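Vendre ses légumes en circuit court : par où commencer ?

Question posée par Afiq Sembiring le 24/02/2024

Bonjour à tous ! J'ai 1000 m² de potager près de Nelholm et je voudrais proposer des paniers aux voisins dès le printemps. Faut-il passer par une plateforme comme Drotell ou démarrer seul ?

2 réponses

Partanen
Super projet, fonce ! Chez nous on a commencé avec neuf paniers par semaine, tout par le bouche-à-oreille, et quel plaisir de connaître les gens qui mangent nos carottes ! 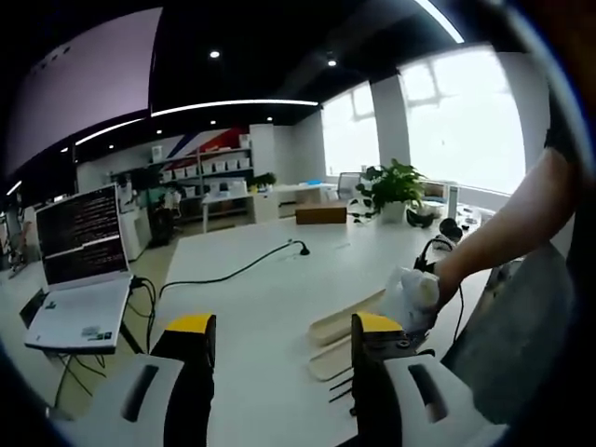

Pour les salades, cueille le matin même et garde-les au frais jusqu'à la distribution. Côté emballage, un simple sac en plastique blanc tout froissé comme celui qu'on tient à la main sur la photo suffit pour dépanner, mais demande vite aux clients de rapporter leurs cabas. Les miens adorent (et ils reviennent avec des bocaux vides, tant mieux !).

Prultell
drotell je connais pas. va voir ta mairie pour le marché, chez moi ils prennent les petits producteurs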